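Stonholm Weatherproof Enclosure, Medium

Okay, I have a soft spot for this one. I put my first Stonholm on the back wall of my own shed, long before we stocked them, and I liked it so much that I nagged Dreledetti (our wholesaler) until they got us a regular supply.

It's an outdoor box for pond pumps, garden lighting, gate openers, that kind of job. The medium is 244 mm long, which gives you room for a short rail and a bit of wiring without having to fold everything up like a road map! The lid screws down at all four corners over a soft gasket, and the screws stay in the lid, so you won't be hunting for one in the grass.

What you get: box, lid, gasket, four screws, a bag of blanking plugs. Rail and terminals are extra. I'd go for the Kolář rail kit, it drops straight in. The Kondura kit fits too, but you'll have to trim the rail a little (a hacksaw is fine, file the end after).

Rated to 60 °C inside, so please keep it out of full afternoon sun if you live somewhere hot. Knockouts are on the two short sides only. If you need cable coming in from the back, drill slowly and use a proper gland.

Orders over 70 dollars ship free. The next batch lands in September, and we've asked for 600, so hopefully no more waiting list. As always, shut off the power before you open anything, and check your local code if you're not sure.
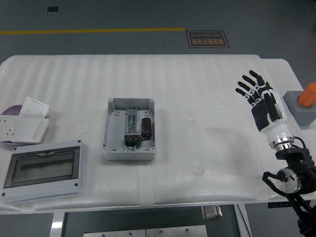

Does the gasket come separately? I've got the medium on my pond pump and after three winters the rubber has gone flat on one side. Everything else is still fine, so I'd hate to buy the whole box again.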